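Getting a town band ready for its June concert
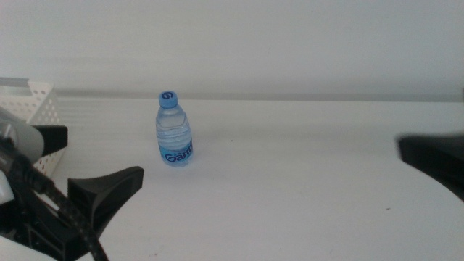 A small bottle of water on a white tabletop.

The Henport Town Band rehearses in a school hall with a low ceiling, and its librarian says that is the first thing a new player complains about. "Everything sounds loud in there," she says. "You think you're playing too much, so you back off, and then we get into the church for the concert and can't hear you."

She has played second baritone with the band for 9 seasons and took over the music library in her third. The library fills two walls of a former storeroom in Trodby, ten minutes away by car, and holds 200 sets of parts. Most are marches and hymn arrangements bought by earlier members, and many still have pencil marks from players she never met.

"Some of the markings are useful and some of them are just rude," she says. "I leave the useful ones."

The June concert runs 60 minutes without an intermission, a change from past years. The band used to play two halves with coffee between them. The conductor asked for a single stretch this time, and the librarian admits she was against it. Brass players' lips get tired, and the coffee break used to take care of that.

"What we did was move things around," she says. "The slow hymn tune is now right after the overture, and the cornets sit out most of the next piece. If you look at the order on paper it seems strange. It makes sense when you have to play it."

The next piece is a suite for low brass and percussion called Sumampouw, written for the band by one of its former tuba players. It lasts 10 minutes and has given her more work than everything else on the program put together. The composer sent the parts in bass clef, and most of the band's euphonium and baritone players learned on treble clef parts, as is common in brass bands. She rewrote four of them at her kitchen table.

"I got the second euphonium part wrong by a whole step," she says. "We played it that way for two rehearsals. People thought it was modern."

The rest of the program is more familiar. There are two marches, a set of folk songs, a cornet solo with band and a closing hymn that the audience is invited to sing. The overture comes on loan from the Enley Brass Society, and every part has to go back clean. She hands out soft pencils at the first rehearsal and collects the loaned parts herself at the end of the concert, before anyone has packed up.

"I stand by the door," she says. "The trombones know me."

Seating has also changed. The flugelhorn has moved next to the solo horn, and the basses are now in one row at the back where they used to be split. She likes the bass sound better this way — it's more even — but the baritones have ended up directly in front of the snare drum. She has started wearing an earplug on that side.

Asked whether the band is short of players, she says it is always short of somebody. This year it is third cornets. One of the regular players is away at college, and a teenager from the training band is filling in. The younger player can manage the notes and is learning to count long rests, "and that's the harder job, if you ask me."

After the concert the band takes July off. She plans to spend part of it in the storeroom, going through the marches for missing parts. The last list was typed before she joined, and it has three sets on it that she has never been able to find.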